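# Two-armed packing benches

A two-armed packing bench is a workstation where a pair of robot arms, fixed to one table, picks up goods and puts them into bags or boxes. You'll find them in meal-kit kitchens, mail-order stockrooms and the back rooms of shops that do home delivery. I've worked next to them at Lakevell for long enough to have opinions, so this entry leans on what I know from there, and others are welcome to add their own sites.

## Background

Packing came late to automation, and bags came latest of all. A box stays the shape you left it. A bag flops, sticks to itself and has an opening that likes to close the moment you let go (anyone who has wrestled with a freezer bag one-handed knows the feeling!). Single-arm machines mostly got round this with a stand or a puff of air to hold the bag open. Using two arms is closer to how people do it, as one can hold while the other fetches, or both can take hold of the same bag.

At Lakevell we started with two benches and now have five, all on the Joltbridge line, where small mixed orders are put together. The software on ours is called Todik. Everybody says "Todik's sulking" when a bench stops, whether or not the software has anything to do with it.

## What the work looks like

The basic job is fruit and veg into a clear zip bag. Goods wait in a basket, and the arms reach in from either side of the table. Practice items get used over and over when a bench is learning a new order, because real strawberries don't survive many rounds of it.

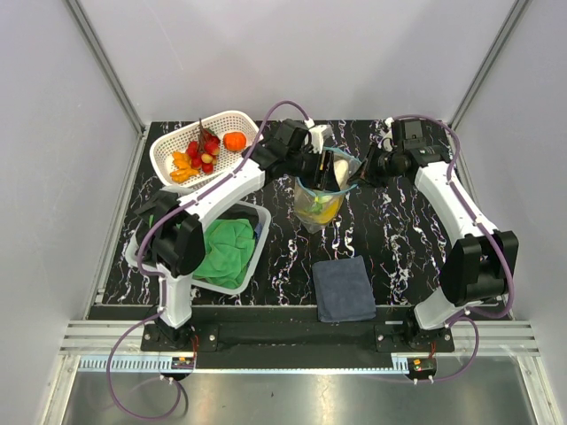
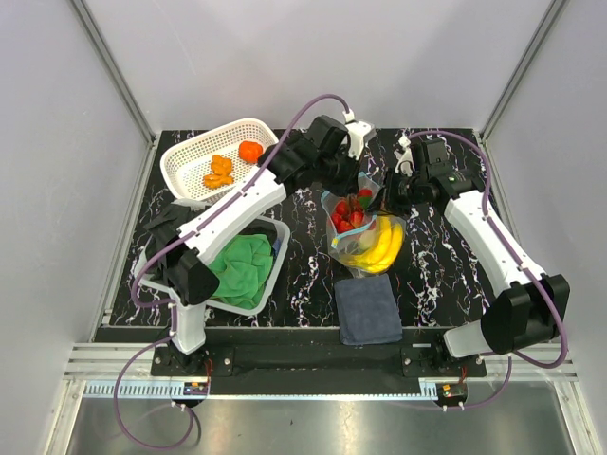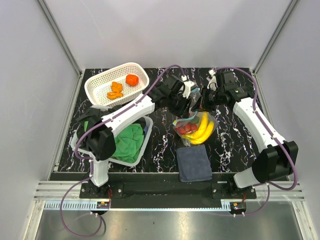 **Can one person look after more than one bench?**

Most sites find that one trained attendant can mind up to nine benches when the orders are simple, though with soft fruit or fiddly bags the number drops a lot and a new starter should have just the one.

## What changes for people

The biggest change is that you stop packing and start minding. Before the benches came, a shift on Joltbridge meant standing in one spot and doing the same reach and twist until clocking off. My wrists were bad by December every year. Now I walk between stations, top up baskets, clear jams and check bags before they go on the trolley. It's easier on the hands and harder on the feet, and I'd still take it.

It's also a lonelier job, and I do think that gets left out of the brochures. We used to pack facing each other and talk all shift. Attendants are spread out, and the talking happens at break. Parvathi Salian, our union rep, got the break times lined up again after they'd been staggered to keep the benches covered, and that helped more than any of the new kit did.

Pay is the sore point. Minding a bench was graded the same as hand packing at first, even though you need training to restart one safely. Miroslava Koval and Bohdana Chornovol took that up with management, and attendants at Lakevell are now a grade higher. Not everyone who packed by hand wanted the training, mind you. A couple moved to goods-in and one left, and I wouldn't call that a happy ending for them.

Then there's teaching. When a new product comes in, somebody has to show the bench how to handle it, and the people who are best at this tend to be the old hand packers. Rhea Tagle can tell from across the room that a bag is going to be dropped - she says it's the way the seal folds. That sort of knowledge never used to be written down anywhere. It now goes into a shared notebook, and there's a running argument over who should be paid for it.

## Common terms

- **Minding**: watching one or more benches during a run.
- **Topping up**: refilling the baskets.
- **Hand finish**: closing or repacking a bag yourself after the bench has given up on it.
- **Holovko rule**: two failed tries at the same bag and a person takes over. Named after Bohdana Holovko, who got tired of watching a third.

## See also

Goods-in; Job grading in packing work; Shevchuk trolley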